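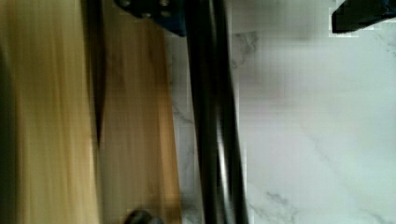
*Where the wood meets the white marble.*

# Looking After Wooden Boards on a Marble Counter

Jun 3, 2023

I love wood and marble together, and I'd be the last to talk you out of it, but they want very different things. Wood likes oil. Marble hates oil, or at least it drinks it up and shows it to you for years afterward. Lemon is a lovely thing on a smelly board and a terrible thing on marble. So if you keep your boards out on a stone counter, as I do, you end up learning a routine that keeps both of them happy, and mine has settled down enough over the years that I thought I'd finally type it out.

Set aside an evening for the cleaning and leave the boards to dry until the next day. The oiling itself is quick. Most of this is waiting, and you can get plenty of other things done in the meantime.

## What you'll need

- Dish soap, the plain mild kind
- A soft brush or a sponge that isn't too scratchy
- Coarse salt
- Half a lemon, to be used at the sink only
- Food-grade mineral oil (I buy the Bomska one from Dvořáček Hardware, but any food-grade mineral oil does the job)
- A bit of board wax, if you like a silkier finish
- 2 old cotton cloths, one for oil and one for buffing
- An old towel you don't mind ruining
- A cooling rack
- A cleaner made for stone, or just warm water with a few drops of that same dish soap

Please don't use olive oil or the sunflower oil that happens to be next to the stove. I did this for a whole winter once, feeling very thrifty, and by spring my bread board smelled like an old pantry. Cooking oils go off in the wood. Mineral oil doesn't.

## Step 1: Make some room

Start by pulling things forward and sideways until you have a stretch of bare marble as wide as your biggest board. I don't take everything off. The toaster and the toaster oven stay along the back, unplugged, and I only shift them enough to get a cloth underneath. Anything light goes to one side: mugs, bottles, canisters of dry food. If a canister has a loose lid, press it down before you carry it. Cereal gets into places you wouldn't believe.

While things are out of the way, sweep the crumbs together with a dry cloth. Do this dry first! Wet crumbs turn to paste, and paste on marble takes twice as long to deal with. Keep the wet cloth well clear of power strips and cords, and move those somewhere safe before you start if they sit anywhere near where you'll be working.

Now lift each board and look under it. A board with a raised rim collects crumbs on top, which everybody sees, but the underside is where the trouble starts. If there's a damp patch or a dull ring on the stone, wipe it dry now and make a note to check it again once you've finished.

## Step 2: Wash the boards

Take the boards to the sink one at a time. Warm water, a little soap, and the brush going along with the grain. On a rimmed board, run the brush all the way around the inside of the rim, and give the corners an extra turn, because that's where the gunk sits. Rinse quickly and don't let the board soak, not even while you answer the phone. Wood that sits in water on one side swells on that side, and then you have a rocking board.

Wash both faces, even if you only ever cut on one. Getting both sides damp and then drying both sides keeps the board flat.

If you have a round board stacked on top of another, take them apart. I went far too long treating my stack as a single piece, and when I finally separated them there was a gray film in between that I'd rather not talk about.

## Step 3: Salt and lemon, for smells and stains

This one is optional, but I find it satisfying, so I usually talk myself into it. Scatter coarse salt over the damp board, take your half lemon cut side down, and scrub in small circles. Press gently so the juice comes out a bit at a time. Leave it for a few minutes, scrape off the gray salt, and rinse well.

Do all of this in the sink or over it. Lemon juice etches marble, and it does it fast. You get a dull little mark that no amount of wiping will shift, since it's the polish itself that has gone. I have one shaped like a comma near my stove. If a drop does get away from you, blot it immediately with plenty of water, and then dry the spot.

## Step 4: Dry them standing up

Towel the boards off and stand them on edge on a cooling rack, with air on both sides. Keep them away from the oven and out of direct sun. Fast drying is what cracks wood, particularly along joints or wherever a lighter piece meets a darker one.

Overnight is what you want here. Mine get 13 hours, supper to breakfast with a generous sleep in the middle. A board can feel dry to the hand and still be holding water inside, and if you oil it then you seal the water in. If you press your palm on it and it feels cool, give it longer.

Small wooden pieces, like blocks, trivets and spoon handles, can dry on the same rack. Turn them once before bed. 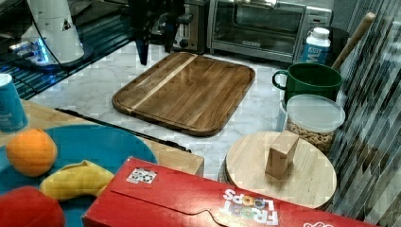
## Step 5: Oil, with the marble protected

Fold your old towel in half and lay it on the counter, and if you are a nervous pourer like me, put a sheet of baking parchment under the towel as well. Oil can soak through cloth and leave a dark shadow on the stone.

1. Pour a small puddle of oil in the middle of the board. A puddle the size of a coin is plenty to begin with.
2. Spread it with the first cloth, along the grain, and keep going until the whole face has an even shine.
3. Do the rim and the edges. The end grain is thirsty, so go over it a second time.
4. Turn the board over and do the back.
5. Stand it up on the rack again, with the parchment under the rack, and walk away for 8 hours.
6. Buff off whatever hasn't soaked in, using the second cloth.

If the board looks patchy when you come back, with some areas dull and others glossy, it wants another coat. A board with two different woods in it nearly always dries unevenly. On mine the paler wood seems to take its oil more slowly than the brown, so I let that part decide when I'm done.

For the wax, rub in a small dab once the oil has been buffed off, wait 27 minutes (that's how long my favorite radio program runs, and it has never let me down) and then polish until your cloth slides easily. I use a tin of Goron beeswax polish made for food surfaces. Do check the label on yours, as furniture wax is a different thing and doesn't belong near bread.

Lay the oily cloths out flat to dry before you throw them away. Mineral oil is pretty tame, but some board oils and waxes have other oils mixed in, and a scrunched-up rag can heat itself. I just make it a habit with all of them.

## Step 6: Wipe down the stone

Now take away the towel and the parchment and clean the marble with warm soapy water or your stone cleaner. Go over it again with plain water and then dry it with a clean towel. Drying matters more than people think, particularly if your tap water is hard. Skip vinegar, skip anything with bleach in it, and skip the powdery scrubs.

Should you find an oil spot, cover it with a thick paste of baking soda and water, lay plastic wrap over it, and leave it until the next day. Wipe it off and look again. Older spots may need several rounds.

## Step 7: Put it all back

Before the big board goes down, run your dry palm across the underside. If it comes away slick, buff some more. I like mine in the open part of the counter, well forward of the toasters, so that I can get a knife and both elbows in there comfortably. The round ones live over to the right by the canister, and the mug stands a little farther back. 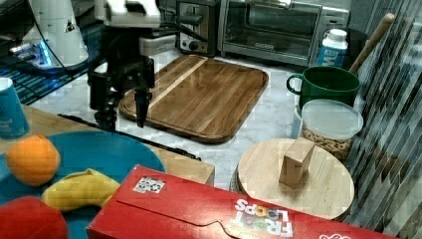
*The big board with the toaster and toaster oven behind it, and the round boards over to the side.*

If you can, shift the big board a little each time you clean, so the same bit of stone isn't always covered. Four small cork dots on the bottom help too, and they stop the board from wandering while you chop. I got a sheet of them at the Promgate market and I'm still working through it.

## How often?

The washing and drying you'll do whenever the board gets used. The full routine, oil and all, I do at the start of each season, and once more in June because the kitchen windows are open and everything dries out. A new board is thirstier than an old one and will want more oil in its first year.

The simplest test is to flick a few drops of water onto the wood. If they sit up in beads, leave it be. If they sink in and go dark, get the towel and the mineral oil out again.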